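### Sourdough starter went flat after we moved - start over or wait?

**murkero_bakes**

We moved in July and my starter rode along in a cooler for 2 days. Before the trip it doubled every morning, no fuss. Now it gets a few bubbles, smells like nail polish remover and just sits there. I feed it the same flour (Sowah bread flour, half water by weight) and the new kitchen is warmer if anything. I've had this thing for 7 years so I really don't want to toss it! 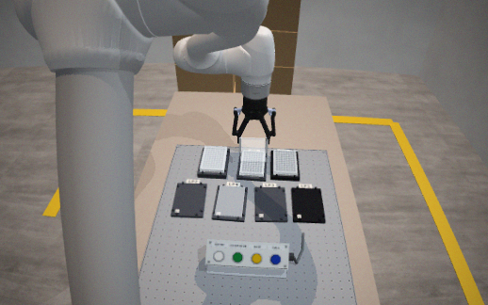
toastrack: toss it, flour is cheap. You'll have a new one in a couple weeks.

**plareck**

Please don't toss it! That smell means it's hungry - mine did the same thing last summer and I nearly cried over the sink. Keep a spoonful, throw out the rest, and feed it twice a day with some whole rye mixed in (I use Prosov, any brand is fine). Warm kitchens burn through a feeding fast, so once a day may be leaving it starved by dinner.
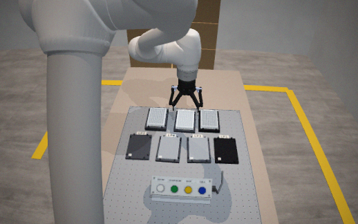

I'd also go a bit thicker on the mix, like peanut butter, and give it a week before you bake anything with it. Oh, and if your new tap water smells like a pool, try bottled for a few feedings. Pink or orange streaks are the one thing I'd throw a jar out for.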